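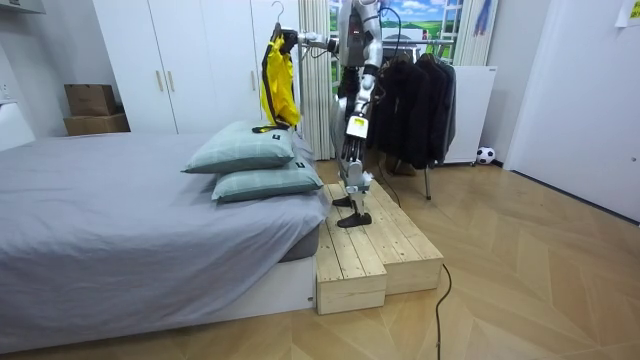 Bedroom cell from the fixed camera, right arm out to the hanger.

We use cookies to remember your login and preferences. Accept all | Manage settings

Hanger cell: wrist drift on the right arm

finlay_g
Setup first. One humanoid on a two-level pine step beside the bed, garment rack behind it, power on a single cable across the floor. The task is moving a garment on its hanger between bed and rack. The controller is a Dukus, the hands are Feter. We passed 2,172 cycles on Sunday and the right wrist has started to land low. It was fine in July. I re-zero it in the morning and by mid-afternoon the hook misses the rail again. Left arm is fine.

What I've done so far: re-zeroed the wrist, swapped the hand for the spare, checked the bolts on the wrist flange. No change from any of it.
Finlay Guthrie, Pristbridge

ratchet_ern
How is the step held down? If it's just sitting on the floor I'd look there before touching the arm again. Laminate is slippery and the robot shifts its weight every time it reaches.

finlay_g
Rubber feet, no brackets. I checked it against tape marks and it hasn't moved enough to matter.

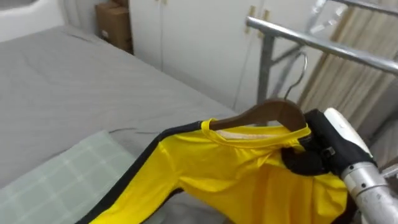 Head camera view. Right hand on the shoulder of the jersey, hook up near the rail.

ndewulf
I don't agree that it's the step. A step that creeps would put both arms out, and you say the left is fine. Look at where the fingers have hold of it. You've got the garment and the end of the hanger pinched at one corner, so everything else hangs off that one side. Do that 200 times a day and the wrist gearbox warms up and gets sloppy. Grip nearer the neck and see if it still drifts.
Nele Dewulf

ratchet_ern
The left arm is hardly going anywhere near the rail though, so how would he know it's fine? You can't clear it on that.

ndewulf
Fair point. Finlay, send the left hand to a fixed target and log it for a full day. We had a Mulder arm here that looked healthy until somebody gave it the same job as the other one.

finlay_g
OK, will do. I can park the left hand over the near edge of the bed between cycles, and the head camera gets a clear look at it there with the pillow for reference.

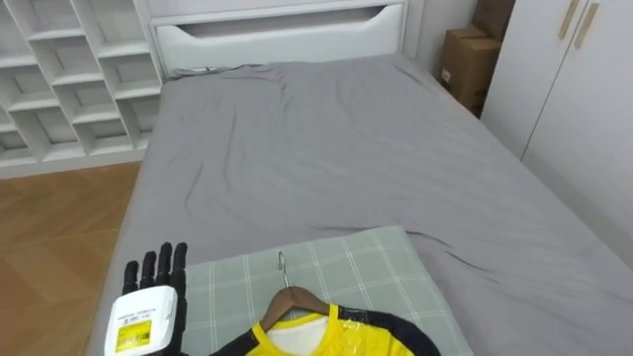 I'll take a reading at the start of every run and post the numbers. I'm also moving the right hand grasp point 164 mm in toward the hook, as far as I can go before the fingers foul the collar.

ratchet_ern
And screw the step down while you're at it. Two brackets, ten minutes.

finlay_g
It's a finished floor, so no screws. I could put a bigger grip mat under it.

ndewulf
Change one thing at a time or you won't know which one did it. Grasp point first, then the mat.

finlay_g
19 cycles in with the new grasp and no misses yet. Too early to call, it never showed up before lunch anyway. Left hand log is running. Will update after a full day.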